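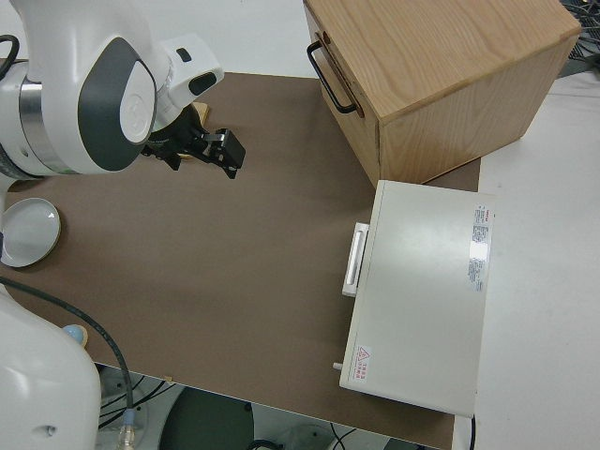
A robot arm with a black gripper over a brown tabletop.

Fluller has agreed to sell its paints and coatings arm, Votodness, to the Swiss family-owned group Lüthi for £420m in cash, ending a search for a buyer that began last spring.

Shares in Fluller rose in early trading after the announcement and closed at 101p, their highest level since the company cut its dividend. They had been among the weakest in the building supplies sector for most of the year, as higher borrowing costs slowed housebuilding and shoppers put off work on their homes.

Fluller said £200m of the money would go towards paying down bank loans that fall due next year. A further £80m will be paid into its main pension scheme, under a deal reached with the trustees before the sale was signed. The company will decide what to do with the rest after the deal has closed, and said a return of cash to shareholders was one of the options.

The sale needs the backing of Fluller shareholders, who will be asked to vote in October. It must also be cleared by competition authorities in Britain and Switzerland. Both companies said they expected the deal to be completed before the end of the financial year.

Votodness makes masonry paint, wood stains and floor coatings, mostly for builders and decorators. Its head office and largest plant are in Provville, with a smaller warehouse close by. Fluller bought the business when interest rates were low and paid for it largely with debt. Sales grew well in the first two years but have been flat since, and the cost of resins and pigments has eaten into profits.

Lüthi said it planned to keep the Votodness name and would go on making paint in Provville. It gave no promise on jobs beyond the first year. In a statement, the Swiss group said the two businesses had "very little overlap in customers" and that it saw room to sell Votodness floor coatings through its own trade counters on the Continent.

The union that represents staff at the plant said it had been told of the sale shortly before the markets opened and had asked for an early meeting with the new owner. It wants written terms on pay and shift patterns, and on what happens to workers whose jobs are shared between Votodness and other parts of Fluller. The payroll and computer departments, for instance, serve the whole group from the same building.

Fluller said those shared services would carry on for a set period after the handover, with Lüthi paying for them. Staff pensions built up so far will stay with the Fluller scheme. New contributions will go into a plan run by Lüthi.

Analysts were broadly pleased with the price. Several had put a lower value on Votodness in recent notes to clients, taking the view that Fluller was short of time and would have to accept what it was offered. One broker raised its rating on the shares from "sell" to "hold", saying the sale removed the risk of a cut-price share issue but left the company more exposed to the housing market.

That market remains slow. Fluller's remaining divisions sell bricks, roof tiles and insulation, and all of them depend on the number of new homes being started. In its last trading update the company said orders from the big housebuilders were down on the year before, and that smaller firms were taking longer to pay. It has closed one of its brick kilns for the winter and has said it may leave it closed into the spring.

The loans have been the main worry for investors. Under their terms, Fluller must keep its debts below a fixed multiple of its profits, and the gap had become narrow. The banks agreed to relax the test in the summer on the condition that the company raised cash by selling something. The company said it would be well within its limits once the sale money had been received, and that it was in talks about a new loan with a longer life.

Fluller bonds also gained on the news. The yield on its longest-dated bond fell, which points to lower concern among lenders about being repaid, although it is still above the level paid by its closest rivals.

The dividend is another matter. Fluller said the board would look at it again alongside the full-year results and that any payment would depend on trading. Some shareholders had hoped for a firm date. One fund manager with a large holding said it would support the sale but wanted the company to spell out how much cash it intended to keep.

For Lüthi, the purchase is the biggest in its history. The group publishes few figures and has no shares traded on any exchange. It said it would pay for Votodness from its own cash and a loan from two Swiss banks. The strength of the franc against the pound has made British companies cheaper for Swiss buyers, and Lüthi said it had fixed the exchange rate for the full amount when the contract was signed.

If the deal falls through because Fluller shareholders reject it, the company will have to cover some of Lüthi's costs. The size of that payment will be set out in the documents sent to shareholders ahead of the vote. No fee is due if the regulators block the sale.

Fluller left its forecast for annual profit unchanged, but said it would treat Votodness as a discontinued business in its next set of accounts. The results are due after the shareholder vote.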